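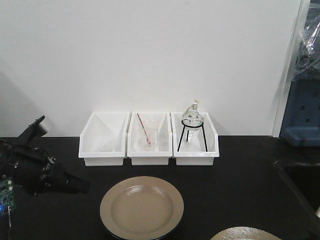 5.3 The missing-glass fault

The most interesting fault in the whole study came from a piece of clear glass lying in a white bin. Our planner, Palanix, had been sorting and fetching glassware well enough that we had started to think of this part of the task as solved. Then, over a run of 3,000 fetch attempts, it logged 13 events in which the arm reached a bin that held a vessel, decided the bin was empty, and went on to the next step as though the vessel had already been moved. We were delighted to have these logs, because the fault had shown up once in February and we had failed to reproduce it at the time.

All 13 events share a pattern. The vessel was lying low in its bin, fully transparent, with white plastic behind it from every camera angle we used. An upright beaker with a colored stirring rod in it was never missed. A round-bottomed flask on a black wire tripod was never missed either, although we now suspect that Palanix was often finding the tripod and taking the flask on trust. Smaller glass under the tripod is a harder case that we return to in Section 6.

What made this a safety matter is what came next. When the vision module reports an empty bin, the planner marks that bin as free space and allows the wrist to pass lower over it. In 12 of the events the later motion happened to stay clear. In the remaining one the closed fingers touched the glass and pushed it against the bin wall. The force limit in the Stastia controller stopped the arm, nothing broke, and the log gave us a beautifully clean contact trace to work from. It was still luck. A thinner vessel or a faster approach could have left broken glass on a bench where people also work by hand.

Figure 7. Bench as seen from the wrist, with the fingers held nearly closed. The three white containers are against the wall, behind the left of the two round tan dishes. 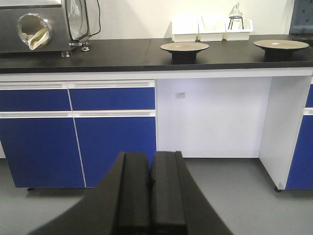 We first blamed the wrist camera, and spent far too long on it. Swapping the lens and retuning exposure changed the number of bright spots on the glass but left the verdict the same. The real cause sat one layer up. Palanix averages its confidence over the whole bin, so a faint outline covering a small share of the pixels gets drowned by a large area of confident white plastic. Once we plotted the raw map before averaging, the missing vessel was right there as a thin curved line. It was a great afternoon.

The repair has 2 parts. The averaging step now keeps the lowest local confidence along with the mean, and either one can block an "empty" verdict. Bins are also no longer treated as free space on vision alone: the wrist keeps its full clearance height until the bin has been confirmed by a second view from a different side. This second rule costs time on every fetch, and we think it is worth paying for.

Replaying the 13 logged events through the new version gave no false empty verdicts. We have not yet repeated the full run, and a replay can't show how the arm would have moved after a different decision. The Demirtaş test set, with its tinted and frosted glass, should be a lovely stress test here, and the Wostum bins in plain gray plastic will tell us how much of the trouble came from the white background.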